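Drift

The Cleltow unit had passed 237 cycles when she shut the feeder down and took it off the stand. The Plikov had managed 300 in March with the same controller and the same test block. She wrote both numbers on the sheet and left the last column empty.

The procedure called for a zero check after every run. Open the fingers to 64 millimeters, turn the tool upward, log what the camera returned, wait ten minutes, repeat. She had done it for the Plikov and she did it now. 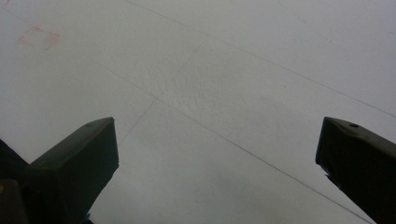 Zero check, Cleltow fingers open, tool pointed at the ceiling.

The software looked for edges and reported the seams. It gave the longer one an angle to two decimal places. She compared it with the first log and found a difference of 0.10 degrees – inside tolerance, by the Windska standard. By the older Peñalver standard it was a failure.

The form had a box for one standard only. She looked up at the reddish patch on the ceiling for a while, then put the tool back on the stand and set the counter to zero. The feeder started on the second try.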